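Notebook > Machines > Teaching by hand

We use cookies to remember your settings. Accept / Manage

I spent most of April driving a robot arm around a table for Nemeo, and I am less sold on the idea than when I started. The pitch goes like this: you don't program the thing, you show it. You steer the arm through a chore enough times and the software, which they call Dodura, picks up the chore. My count when I quit was 974 recorded runs. The target on the wall was 1636.

Lenni Ahonen got me the work and still believes in it, so we argue. He says the runs speak for themselves. I say the runs are me. When I'm tired, the arm is tired. When I take a lazy diagonal because my wrist hurts, that goes in the pile too, and I have never heard a good answer about who takes it out.
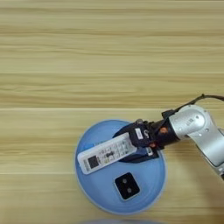
My main complaint is with what gets picked as a task. Household stuff, they say, things found in any home. Fine, but look at what that means on a given afternoon. You have a blue plate, and the gripper has a white remote control by one end, hanging over it at a slant. Who keeps the remote on a plate? I must have steered that kind of move for hours, and every time I wondered what a machine is supposed to learn about my living room from it. Lenni says it learns to grip long things and place them on round things. Maybe. I'd like to see it try with a couch cushion in the way.

The other complaint is the feel of it. With remote driving you get no sense of touch, so you learn to watch for tiny shifts and guess. After 53 runs in a row you stop guessing and just repeat whatever got a pass last time. I suspect a lot of what Dodura knows is that habit.

They tried hand guiding for a week as well, where you hold the arm itself and push it through the motion. Better for the wrist, worse for the shoulder. A newer control handle called Shim was supposed to fix all this. I used it 4 times and went back to the old one.

Lenni is moving to the Prerkport office and wants me to come along. I told him I'd think about it.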